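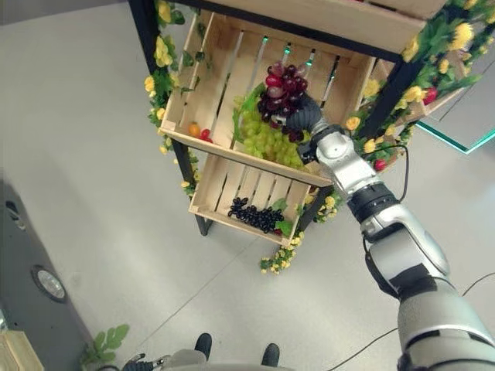

10 septembre 2019, Parville, portes ouvertes chez Skulter

J'écris ça dans le train du retour, donc dans le désordre, et je remettrai au propre si quelqu'un en a besoin (je me connais, je ne remettrai rien au propre). Su-bin Cheon voulait surtout savoir si leur démo de préhension de fruits ressemble à ce qu'on essaie de faire chez nous avec les denrées fragiles. Réponse courte : oui, beaucoup plus que je ne le pensais, et il y a deux ou trois choses à leur piquer.

Arrivée à l'accueil, badge, café correct. On m'a fait signer une feuille pour le droit à l'image et une autre pour la sécurité, puis on m'a laissé entrer dans le hall avec un groupe où il y avait surtout des gens de la grande distribution. Je me suis collé au poste des fruits et j'y suis resté presque toute la matinée. Tant pis pour la palettisation, tout le monde a déjà vu un robot empiler des cartons.

Le poste, donc. Ils ont monté un vrai présentoir de primeur, châssis en métal noir et cagettes en pin à claire-voie, par étages, avec des guirlandes de fleurs artificielles jaunes un peu partout. J'ai d'abord trouvé ça kitsch. Puis j'ai regardé le bras travailler là-dedans et j'ai changé d'avis ! Les guirlandes pendent, elles débordent sur les montants, il y en a jusque sous la cagette du bas, et tout ça passe dans le champ de la caméra. C'est autrement plus méchant que notre table grise avec ses trois bacs bien rangés. Loretta Greenberg, qui pilotait la démo, m'a confirmé qu'ils avaient commencé sans aucune décoration et que le taux de réussite avait dégringolé le jour où ils ont mis les fleurs. Elle a refusé de me donner le chiffre d'avant. Celui d'après non plus, d'ailleurs.

Ce qui m'intéressait le plus : le raisin. Une grappe, c'est un cauchemar. Pas de forme fixe, ça tourne, ça glisse, et quand on serre on écrase. Chez nous on a toujours visé la rafle, en se disant qu'un humain bien élevé prend une grappe par la tige. Eux, pas du tout. La pince noire a un doigt courbe qui vient envelopper le dessus de la grappe, et ils prennent carrément les grains dans la courbure. J'ai demandé si ça n'abîmait pas. Loretta m'a répondu que ça abîmait moins que de rater la rafle et de recommencer, ce qui est assez difficile à contester quand on a passé le mois de mai à ramasser des grains sous le convoyeur.

Exercice suivi le plus longtemps : sortir la grappe rouge foncé de la cagette du haut alors qu'il y a une grappe blanche dessous, en partie recouverte. La difficulté est là, dans le chevauchement. Si on descend trop, on embarque les deux. Si on ne descend pas assez, on pince trois grains et le reste retombe. Le bras arrive en diagonale, ralentit franchement en approche, ferme, remonte un tout petit peu et attend. Cette attente, je l'ai chronométrée de tête et je me suis trompé, j'aurais parié sur le double : c'est réglé à 900 ms dans leur séquence. Pendant ce temps-là ils regardent si la charge se stabilise. Si elle oscille trop, ils reposent. S'il y a trop de poids par rapport à ce que la vision a estimé, ils reposent aussi, en considérant que la voisine est venue avec.

À noter pour nous : le seuil haut est à 600 g sur cet exercice. Simple, brutal, et ça attrape la plupart des doubles prises. On a passé des semaines à essayer de détecter ça par l'image alors qu'on a une mesure d'effort au poignet qui ne sert à rien depuis l'installation. Su-bin, tu avais raison, je l'écris noir sur blanc, profites-en.

J'ai vu deux échecs de près. Le premier, grappe mal orientée, le doigt a poussé au lieu d'envelopper et tout est allé contre le fond de la cagette. Reprise automatique, deuxième essai bon. Le second était plus intéressant : arrêt net en plein mouvement, défaut 3418 à l'écran. Loretta a soupiré (un soupir que je connais par cœur). C'est l'écart de suivi sur l'articulation du poignet, et d'après elle c'est le câble, qui fait une boucle le long du bras et qui tire un peu dans certaines orientations. Ils le savent, ils ont limité la rotation dans le logiciel et ils vivent avec. J'ai presque été ému. On a exactement le même problème et on a fait exactement la même bidouille.

Sur le logiciel, puisque j'en parle : ils utilisent Trunix pour la planification et l'enchaînement des séquences. J'ai pu regarder l'éditeur par-dessus l'épaule de Loretta. C'est lisible, les étapes s'affichent en colonne avec leur temps prévu et leur temps réel, et on peut rejouer une prise pas à pas depuis le journal. Ça, ça me fait vraiment envie. Nous, quand une prise rate, on relit des fichiers texte jusqu'à loucher. En revanche, pour modifier un paramètre il faut arrêter la séquence, recharger, et repartir de la position d'attente, donc pendant une démo publique ils n'y touchent pas. J'ai posé la question du prix de la licence, on m'a donné une brochure.

Un mot de la caméra. Elle est placée haut, elle voit le présentoir par-dessus et de biais, et la cagette supérieure est bien couverte. Celle du dessous, moins profonde, avec la grappe noire posée sur les lattes, se voit encore correctement. Le souci, ce sont les fentes entre les lattes. On aperçoit derrière une rangée de petites lumières vertes, et j'ai tout de suite demandé si ça ne créait pas de fausses détections, du genre grains de raisin blanc très enthousiastes. Oh, qui s'occupe de la vision et qui mangeait un sandwich juste à côté, a rigolé et m'a dit que si, au début, en permanence. Ils ont fini par ajouter ce cas aux données d'entraînement au lieu de masquer la zone. Son argument : en magasin il y aura toujours quelque chose qui brille derrière. Je suis assez d'accord. Nos masques dessinés à la main, il faudra bien qu'on s'en débarrasse un jour.

Même chose pour la paroi vitrée un peu plus loin, à droite du présentoir. Je pensais reflets, profondeur fausse, tout le bazar. Oh m'a expliqué qu'ils coupent simplement tout ce qui est au-delà du présentoir avant de traiter le nuage de points. Bon. C'est bête, mais on ne le fait pas.

Les feuilles : j'ai oublié de demander. Il y en avait derrière le raisin blanc et à côté du noir, et je n'ai pas vu comment ils les traitent (étiquetées à part ? ignorées ?). À leur écrire. Idem pour les deux petits fruits, un orange et un rouge, près de la paroi gauche de la cagette du haut. Personne ne les a fait prendre au bras pendant que j'étais là, et je voudrais bien savoir si le même doigt s'en sort sur quelque chose de petit et de rond. Je parie que non, ou alors avec une stratégie complètement différente.

Côté public, c'était instructif aussi. Les gens adorent le moment où la pince se ferme, il y a un silence, et puis ils se désintéressent complètement de la dépose. Un monsieur a demandé trois fois si on pouvait le faire aller plus vite. Loretta a montré une prise à vitesse supérieure, ça balançait beaucoup, et il n'a plus rien demandé. Une autre visiteuse a posé la meilleure question de la matinée : comment le robot choisit-il la grappe quand le client ne précise pas ? Réponse, il prend la plus dégagée. Elle a trouvé ça un peu décevant. Moi j'ai noté, vu que notre ordre de priorité est alphabétique par référence article (oui, toujours).

J'ai insisté pour voir la température des moteurs, ils l'affichent dans un coin de l'écran : 46 degrés au coude en fin de matinée, et ça n'avait pas l'air de les inquiéter. Chez nous on coupe avant. À vérifier dans la doc du fournisseur, il me semble qu'on s'est mis une marge énorme sans trop savoir pourquoi, et ça nous coûte une pause à chaque série longue.

Parlé cinq minutes de nettoyage avec Loretta. Le revêtement de la pince s'encrasse avec le sucre, ça devient collant et la grappe ne se décroche plus franchement à l'ouverture. Ils essuient à l'eau tiède entre deux séries, pas d'alcool, ça durcit la surface. On a utilisé de l'alcool tout l'été, donc ça explique peut-être l'état du doigt gauche. Je regarde ça en arrivant.

Pas réussi à obtenir : la référence exacte du doigt courbe, le nombre d'images utilisées pour l'entraînement, le comportement quand la cagette est presque vide. Loretta veut bien nous recevoir une demi-journée hors portes ouvertes, avec nos fruits à nous si on les apporte. J'ai dit oui sans consulter personne. Su-bin, tu viens ?

À faire au retour :
brancher la mesure d'effort du poignet sur la séquence de prise et mettre un seuil haut, même grossier
ajouter une attente après la remontée, commencer avec leur valeur et descendre
essayer la prise par les grains sur du raisin acheté au marché, pas sur nos grappes en silicone
couper le nuage de points derrière les bacs
remettre du désordre sur la table, je me charge de trouver des fleurs moches
écrire à Oh pour les feuilles et les petits fruits
ranger l'alcool

La brochure Trunix est dans mon sac, je la pose demain sur l'établi à côté du contrôleur. J'ai corné la page sur la relecture des prises.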